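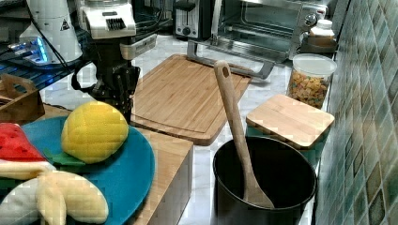 Most teams collecting demonstrations for a learned policy report one number, the total. At Pridbridge we did the same for two quarters, and I now think the total is close to useless as a measure of a dataset.

Our kitchen set, Twal, holds 2,346 episodes. Sorted by starting layout, 2,000 of them begin from a small family of near-identical counters: same plate position, same board, same approach angle for the arm. The policy trained on them performs well on those counters and poorly when a pot or a cutting board moves a hand's width. More episodes of the same kind lowered the training loss and did nothing for the failures.

I would rather pay operators by distinct layout than by episode. A layout takes longer to set up than a pick takes to record, so a per-episode quota penalizes anyone who stops to rearrange the counter. Operators respond to that sensibly.

The usual objection is that varied data is noisier. It is. We cut 628 episodes from a varied batch for hesitations and dropped grasps, and I would now put 448 of those back. A recovered grasp shows the policy a state it will reach on its own sooner or later.

Datasets should be published with a layout count beside the episode count. Ours will be, starting with the next Twal release.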